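Tenants' group questions Guletow "all-in" rent claim

DRINCOMBE, 21/02/2026 - The Drincombe Renters' Network today asked Guletow Lettings to show its figures for the "all-in" furnished rooms it began advertising this winter.

Guletow says one monthly payment covers everything. The Network read the contract and found six separate charges outside it, including a key fee and a "furnishing refresh" billed every two months.

"If it's all in, why are there six lines under the total?" said Sumathi Unnithan, who chairs the Network. "We asked in writing. We got a brochure back."

The brochure promises "hotel-level furnishing." Members who rent in the Tanen Street building say that comes down to a bed, a desk and somewhere to hang a coat.

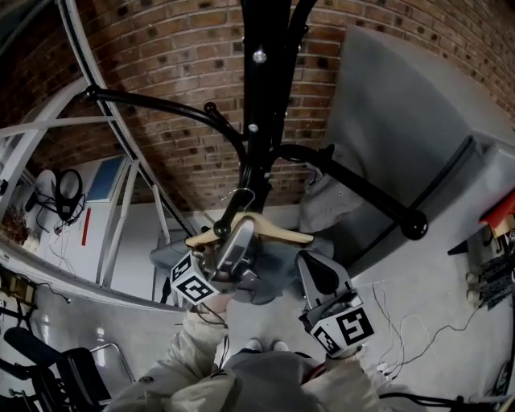
Guletow has also said complaints are settled within three days. It has not said who counts the days, or when the count starts.

The Network will publish the contract terms in March, with or without a reply.

Press contact: Desmond Escobedo, Drincombe Renters' Network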